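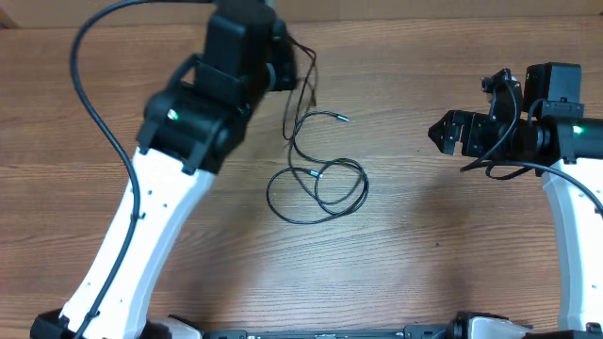
Bilateral Trade Link – progress report no. 2

To: Thérèse Caron, program manager
Date: 2025-04-20

Sorry this is short in places, the membership figures only came in Friday and I wanted you to have it before the board call.

Membership

272 paid-up member firms at close of quarter. Target was set lower so we are ahead. Most of the new ones are small – food import, machine parts, two law offices. Renewals slower than last year. Fees from the Louro chapter still being chased, they switched banks and half the standing orders bounced.

Louro chapter

Launch dinner held at the town hall annex, 30 firms represented plus the deputy mayor. Speeches ran long. Three follow-up meetings booked on the night, one of them since canceled. The chapter has its own chair now and a bank account that works (see above). They want a shared office with the port association. We said yes in principle, rent to be split, lease not signed.

Delegation visit

Outbound visit to Louro done. Four days, nine site visits, one dropped when the coach was late leaving the hotel. Feedback forms mostly good. Complaints were about the interpreters – too few for the afternoon sessions, so people drifted off in twos and threes and we lost the thread. Will budget for more next time.

Return visit is set for September. Host firms confirmed so far are Valum and Piser. Grokum has said yes by phone but nothing in writing. Draft program goes to hosts next week. The visa letters are the slow part, please can your office tell us who signs them now, the last two went to the wrong desk.

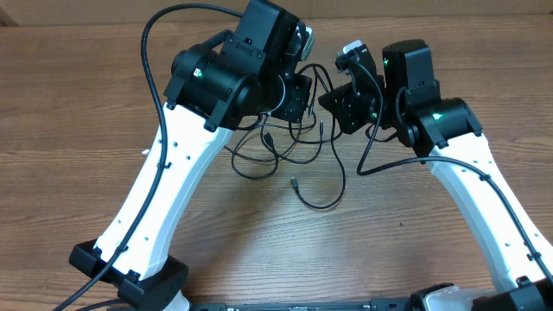 Bilateral Trade Link, second progress report

Matching service

932 inquiries logged since the start of the grant. A lot of them are the same firms asking twice, so treat that number with care. We passed on the ones with a real product and a named contact. 40 first meetings held, mostly by video. Signed deals we know of: six. Firms do not always tell us, and we have no way to make them.

The inquiry form is too long. People give up at the customs code page. Shorter version is written, needs translating, then it can go live.

Money

Spend is under on travel and over on translation. Would like to move the travel underspend across, can you confirm if that needs a formal request or if an email will do. Audit papers for year one went off and we have had no questions back yet. Venue deposit for the September reception is paid.

Staff

Events post still vacant. Interviewed twice, offered once, turned down over pay. Re-advertising at the same grade but part time. Until then events are being run by the membership desk and it shows – the newsletter has skiped an issue.

Problems

Customs briefing postponed, speaker pulled out. New speaker agreed, no date.
Member directory is out of date and teh old print run is used up. Online only from now on unless the board objects.
Arbitration leaflet still with the lawyers.

Next quarter

Sign the Louro office lease
Get Grokum's confirmation in writing
Fill the events post
Short inquiry form live in both languages
Customs briefing
Budget for interpreters to you for sign off

Need from you: visa letter contact, answer on the travel money, and a yes or no on the reception guest list, which I sent seperately.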